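Tristwood Residence: Winter Clothing Sort

Gallery

Each August the Tristwood Residence sets aside time for residents and staff to sort knitwear and fleece before the warmer months. Garments are laid out on a bed, checked for wear, and either folded for storage or passed on. The program has been in place for 7 years and is coordinated by Carleen Sheehan. The photographs on this page were taken in the Pesen Room, where the pink polka-dot bedding makes a cheerful background for the work.

Fleece comes first, as it collects the most lint. The green piece has a pilled surface with a few pale fibres on it, and the dark red ribbed knit is folded to one side.

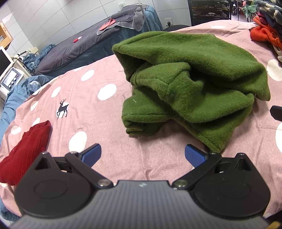

Bronwyn McPhee asked whether pilled fleece is still worth keeping, and mentioned that hers had come up well with a fabric comb and a gentle hand. Her advice was to work in one direction only and to leave the seams alone.

The residence agrees with that approach. Pilling alone does not rule a garment out – thin elbows and stretched cuffs are of greater concern. Anything set aside for repair is given a paper tag and entered in the Tomeo register, which now lists 149 items.

Knitwear is spread flat before it is folded, so that the neckline and ribbing can be checked properly.

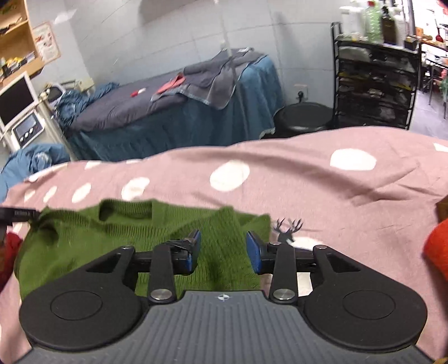
Heavier knits are then folded in thirds and stored on the lower shelves of the linen room, with lighter pieces above. Hangers are not used for wool at any time of year. Residents who wish to donate clothing may leave it at the Fu Wing desk before 4 pm, clean and labelled with their room number.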